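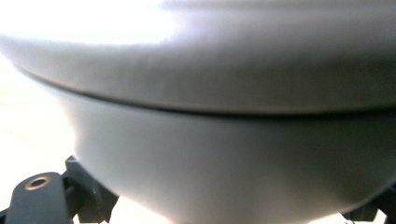 Skonine hand-held gripper

The Skonine is a two-fingered gripper that you hold and work yourself, with a camera looking down past the fingers. It's a home build, designed and put together at the Widell shared workshop, and it was meant from the start to go with the Laur, our little bench arm. You pick things up with the Skonine, the camera records what the fingers are doing, and the recordings are used later to teach the arm the same job. I built most of this one, so forgive me if the article wanders into my own opinions (other members are welcome to trim it!).

Name

Skonine was the name on the box the first motor came in. We dropped the motor in October when the gripper went over to a plain hand trigger, but the name had already been written on everything by then.

Construction

The fingers are chunky black blocks with small round holes in the top for the fixings. Mine print in 229 minutes for the pair if I leave the speed alone, and I do leave it alone, having wasted a whole Tuesday on trying to hurry them. Brass threaded inserts go in with a soldering iron. Go slowly here and keep the iron upright, or the screw ends up leaning and the finger never sits square again.

The linkage is the fiddly bit. Both fingers have to close by the same amount, so the two arms run off one slider, and any slop in the pins shows up at the tips as a horrible little wobble. I ream the holes by hand and try the pin after every couple of turns. A dab of dry grease helps, but keep it off the gripping faces.

Finished weight is 310 grams without the cable. That sounds like nothing until you've held it out in front of you all afternoon.

Use

Cups are the usual starting point at Widell. They're light, they stand up on their own, and if you drop one it's no great loss. A tapered cup is a bit harder than a straight one, as it wants to slide down between flat fingers, and a short cup on a low shelf is harder still with another shelf just over it. You have to come in from the front and keep your wrist down, and I still clip the rack more often than I'd like.
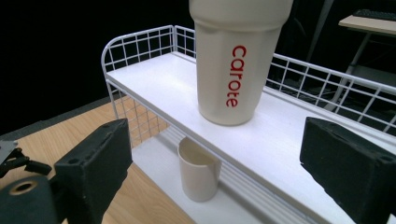
A Skonine at the wire rack, with a cup printed "carote" on the top shelf and a smaller beige one below.

We aim for 100 pick-ups in a sitting before swapping over. The full set for the Laur is planned at 2,000, with shelf work and table work mixed together so the arm doesn't get too fond of one or the other.

Sorting the recordings is done in Rornura, a set of scripts written in the workshop. It's slow on my old laptop but it does flag clips where the fingers never closed on anything, and that saves an awful lot of squinting.

Checking the fingers

Before a session I open the jaws wide over the table and look at the camera view. Both tips should be showing, at much the same height, with a good clear gap between them. If one sits noticeably higher, it's nearly always the camera bracket that has shifted, so try that screw before you take the linkage apart.

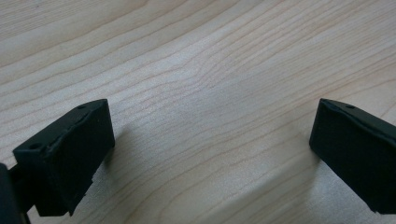
Fingers open over the bare tabletop.

It's worth looking at the top edges too. Scuffs there are harmless, and I only reprint a finger when the gripping face itself is damaged. Spare fingers live in the drawer under the printer, left and right in separate bags. Please put them back in the right one.

See also: Laur bench arm; Rornura; Widell workshop tool list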